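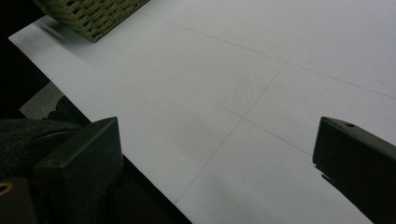

The Nestville cell is a bench-top handling station at the Kudbridge workshops, used for picking up small household goods and putting them down again at known places. It consists of a fixed arm with a two-finger gripper, a matching gripper tool held in the hand, a bench and a control cabinet. The working area is covered by a large sheet of white paper, on which a grid is ruled in faint pencil so that objects such as the olive-green woven basket can be returned to the same position between runs. The fingers of the hand tool are dark and blocky with flat, angled tips, and are normally left wide open while the sheet is being checked. The cell was designed by Mitra Kordestani and is looked after by Malachy Rafferty, who also wrote most of the maintenance notes kept with it.

History

The cell was first put together at Nestville, a former seed warehouse on the edge of Kudbridge, and took its name from the building. It stayed there for two winters. The warehouse floor was uneven and the bench had to be packed with steel shims under two legs, which worked their way out whenever the loading door was used. In February of its third year the cell was moved to the main workshops, where it stands on a ground-floor slab. The name was kept.

The first arm was a second-hand unit with a worn wrist joint. It was replaced by a Bahrami arm, a make then already in use elsewhere in the workshops, and the old one was stripped for parts. The cabinet dates from the same change. The hand tool was added later, when Kordestani decided that movements should be shown to the arm by a person working over the same bench, as entering them point by point from a keypad took most of a day for a single task.

The present layout has been in use since Aug 1, 2022. Only small alterations have been made to it, chiefly to the lighting and the cable run.

Layout

The bench is a welded frame with a flat grey top. The arm is bolted to the rear edge on a plate of its own, and the plate carries two dowels so that it can be taken off and put back without measuring again. Cables leave the arm at the base and pass through a slot at the back of the bench. They formerly ran over the side, where they were caught by sleeves and by the handle of a trolley.

The hand tool hangs from a hook at the operator's left. It has the same fingers as the arm, and a set taken from one will fit the other. The two are otherwise built differently. The arm's gripper is driven by a motor, and the hand tool is closed by a lever under the palm with a light return spring.

Lighting is from a diffused lamp fixed to the ceiling. A pair of clip-on lamps was tried first and given up, as they threw hard shadows from the fingers across the sheet and the operators found it difficult to see the pencil lines beneath them.

The sheet

The paper sheet serves as the reference for everything placed on the bench. It is cut from a roll of plain, uncoated stock and laid flat, with its left and rear edges set against two marks scribed in the bench top. Coated paper was used for a short time at Nestville, but it reflected the lamp and would not take a pencil line.

The grid is drawn after the sheet has been fixed down. Lines drawn beforehand moved slightly when the paper was smoothed out, and in one case the whole sheet had to be thrown away. A long steel rule and a hard pencil are used. The lines are kept faint on purpose. Early sheets were ruled in black marker, and the dark lines were sometimes taken by the cell's vision software for the edges of flat objects such as envelopes and cloths.

Each panel of the grid measures 300 mm along its longer side. Panels are known by their position, counting from the operator's left, and are not lettered or numbered on the sheet itself. The written task cards give the panel and the direction in which the object is to face. A basket, for instance, may be called for in the far left panel with its corner towards the operator.

The sheet is held by low-tack tape on its underside. Tape over the top edge was found to catch the fingertips when the tool was moved close to the surface.

Smudges build up quickly, mostly from the fingers brushing the paper and from the operator's hand resting on it. Light marks are left alone. Rafferty's notes advise against rubbing them out, as the rubber lifts the grid along with the dirt and leaves a shiny patch. A sheet is changed when a line can no longer be followed from one end to the other, or when the paper has been torn or creased. At the present rate of use the cell gets through 37 sheets a year.

Fingers

The fingers are moulded in a stiff plastic and fixed by screws passing through small holes in the body. Each has a flat face at the tip, which is the part that meets the object. The first pattern had rounded tips and could not pick up anything thin from the bench. Kordestani had the tips squared off after watching operators try to lift a folded cloth with the hand tool, something they managed only by pushing it to the edge of the bench.

Fingers are fitted in pairs and replaced in pairs. A new finger set opposite a worn one closes slightly to one side, and small objects turn as they are gripped. The worn fingers are not thrown away at once – they are used for trying out new tasks, where knocks against the bench are common.

The screws are tightened by hand with a short key. Thread-locking compound was used at first and was later dropped after it attacked the plastic around one of the holes. The screws are now checked at the start of each working day, and a paint mark across the head shows whether one has moved.

Setting up

Setting up begins with the bench. The surface is wiped with a dry cloth and the two scribed marks are cleared of dust. The sheet is laid and smoothed from the centre outwards, then fixed and ruled. A newly ruled sheet is checked by measuring both diagonals of one panel, which should agree to within a millimetre.

The hand tool is prepared next. With the fingers fully open, the operator holds the tool low over the paper at a slant and looks along the tips to see that they stand level with each other. The fingers are then closed on a strip of the same paper. The strip should be held along the full width of the tips and should tear before it slips. If it pulls out at one side, the screws are loosened, the fingers closed hard on each other, and the screws tightened again with the fingers in that position.

The arm is then brought to three corners of the grid in turn. At each corner it stops with its fingertips just clear of the paper, and the operator notes any distance between the tips and the crossing of the lines. Small differences are entered at the cabinet as an offset. A large difference usually means that the base plate has not been seated on its dowels, and the notes say to check this before anything is entered.

Objects are put out last. Baskets and other open containers are placed first and the smaller goods around them. Woven baskets need some care, as their weave gives a fingertip something to snag on and a light basket can be dragged a short way without the operator noticing. Its position is compared with the grid again after each run.

Routine care

Daily work on the cell is limited to the screws, the lever of the hand tool and a look over the cables. The lever pivot is given a single drop of light oil once a week. More than that finds its way down to the fingers and on to the paper, where it leaves a grey stain that spreads for several days.

The arm is serviced after every 3000 cycles. The covers of the lower two joints are taken off, old grease is wiped out and fresh grease put in, and the belt at the wrist is checked for tension by pressing it with a thumb. A proper tension gauge is kept in the cabinet and is used only when a new belt is fitted. The service takes one person a morning.

The cabinet filter is washed in warm water and refitted dry. Sawdust from the joinery shop next door was a problem for the first few months after the move, and on two occasions the cabinet shut itself down in hot weather with the filter blocked. A brush strip was then fitted along the bottom of the connecting door.

Faults and repairs

The most frequent fault has been uneven closing of the hand tool. In nearly all cases the cause was a loose finger screw, although in one case the return spring had come off its post and was resting against the lever. The spring now has a closed loop at that end.

The longest stoppage followed a broken conductor in the wrist cable. The arm worked normally when held still and lost its gripper signal when the wrist was turned past a certain point, and for some time the motor was blamed. Rafferty found the break by flexing the cable a little at a time with a meter connected. The cable was replaced and re-routed with a wider bend. The log puts the stoppage at 505 hours, most of which was spent waiting for the part.

A smaller fault, which still returns in damp weather, is lifting of the sheet at its front edge. The paper takes up moisture and rises in a shallow wave, so that the fingertips touch it before they should. Fresh tape cures it for a day or two. Storing the roll in the same room as the cell, in place of the unheated store, has made it less common.

Related equipment

A second cell, named Floritmont, stands in the adjoining bay and uses the same fingers and the same pattern of grid. Its bench is narrower by one panel, so task cards written for the Nestville cell have to be checked before they are used on it. Spare fingers, screws and springs for both are kept in the drawer under the Nestville cabinet.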